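Home | News | Research | Facilities | Publications | Contact

Print this page | E-mail this page

Bin-picking software moves to a shared planning layer

The Nukunell laboratory has completed the first stage of its work on Dixit, the planning software that will in time replace the separate control scripts now used by the manipulation group. Since March, all bin-picking trials on the KUKA arm have been run through the new software, and the older scripts are kept only for comparison.

Dixit takes a list of possible grasps from the perception module, Cornora, and decides which of them the arm should attempt first. Under the previous arrangement the highest-scoring grasp was always chosen, even where the path to it brought the gripper close to the wall of the bin. The planner now checks the whole approach before a grasp is accepted, including the position of the wrist and forearm above the sloping sides.
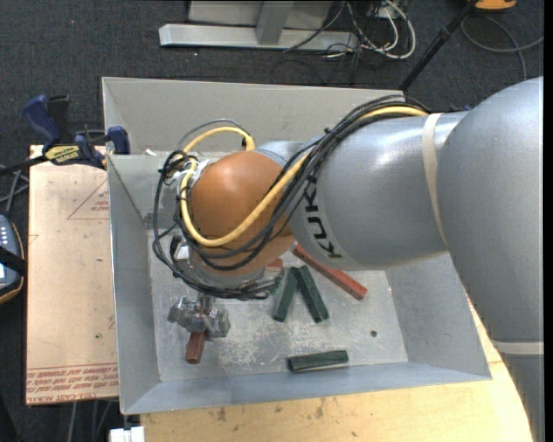 Members will recall that the autumn review raised two concerns. The first was the time taken to plan a motion. The limit has been set at 500 milliseconds for each candidate, after which the planner passes to the next one on the list. The second was the handling of blocks that lie close together, which Cornora had tended to report as a single object. A revised separation step was added in version 2.1 and is under test with red and green blocks of plain rectangular shape.

Work on cable clearance has taken longer than planned. The model of the arm used by the planner did not at first include the cable bundle, and several paths that were sound on paper had to be refused by hand. A simple envelope around the wrist has been adopted for the present — a fuller model is expected from Brolto, our partner in the project, before the summer.

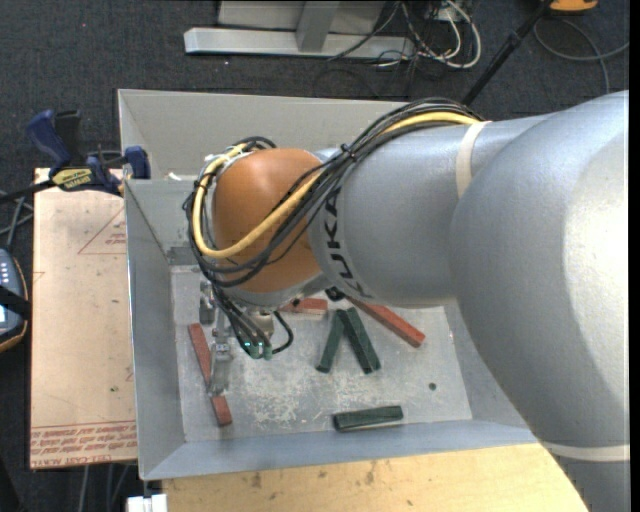 Logging has also been brought into line across the group. Each trial now produces one record holding the camera data, the list of grasps, the path chosen and the reason for any refusal. Records are kept for 21 days on the local server and then moved to the archive. Groups wishing to retain a set for longer should apply to the software office before that period ends.

A training session on the new tools will be held in the main laboratory at 3 p.m. during the first week of May. Places may be reserved through the software office, which will also supply the current user guide on request.

Print this page | E-mail this page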